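Nevlow Over-Sink Drying Rack: Six Weeks Later
Posted 05/03/2024

I did not set out to have opinions about dish racks. Then the old one left a rust ring on the counter, and I spent an evening reading reviews by people who clearly needed a hobby. Now I am one of them.

The Nevlow sits across the sink, so the drips go where drips belong. It's all metal rods with a plastic piece at one end, and it came from Carkent in a box big enough for a microwave. Assembly took 2 minutes, 84 percent of which was spent getting the sticker off. 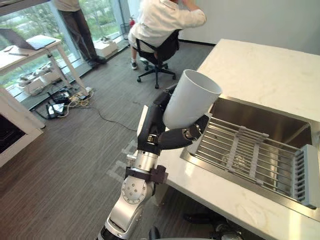
Cups are what it does best. A tall one goes in upside down and stays where you put it, even when somebody sets the next one down with more confidence than care. Mugs with fat handles are fussier and like to lean on their neighbors. Wine glasses I still do by hand, with a towel, muttering.

The box promises it will hold "a family dinner for 6." I'd like to meet this family. They eat off saucers, apparently, and share a fork. Four plates, four glasses and one decent saucepan is a full load in our house, and after that you're playing a balancing game.

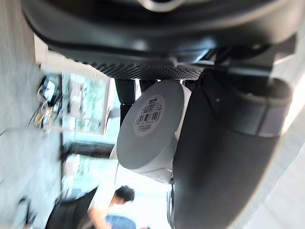

My long-running complaint about kitchen goods is the labels. The Nevlow had one on the rods, one on the end piece and one on the plastic bag, in case the bag got lost. It's an industry-wide sickness. I've got a white-and-gray cylinder with a round barcode label planted square in the middle of its flat end, and the print is so tiny it may as well be decoration. Warm water and cooking oil will lift most of them. The Nevlow's needed both, twice, plus some language.

Stability is good. The rack doesn't skate around when you pull a plate out, which the Lemieux I had before did every single time, with sound effects. The rods wipe clean in a few seconds. The slots in the end piece do not, and will want an old toothbrush by June. 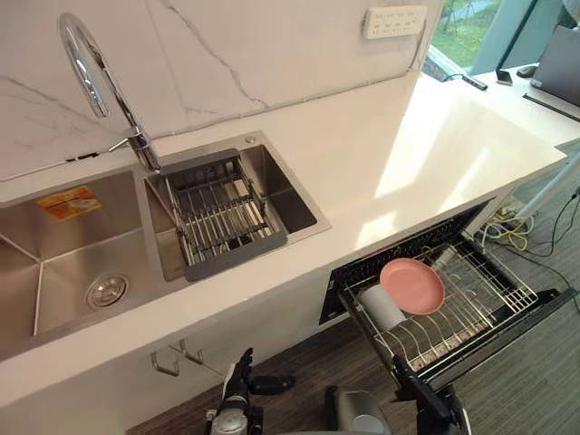
Measure your sink before you order. With a double bowl you'll have to decide which side you're willing to give up, and I'd give up the small one – a roasting pan needs the big bowl and won't negotiate. Closance makes a narrower rack that may suit you better, though I've only handled it in the store, where everything seems sturdy.

One more gripe, and then I'll let you get back to your dishes. The instructions say to keep the rack out of the way when not in use. Out of the way where? It doesn't fold. It doesn't hang. Mine has spent time on top of the fridge and leaning against a cabinet, where I found it with my shin.
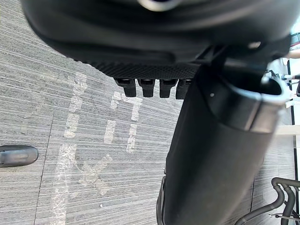
It survived that, and so did the shin, mostly. No bent rods and no chips in the plastic. I'd buy it again at the same price, but I'd want it on sale first, and I'd want the 500-word warranty leaflet to mention rust at least once.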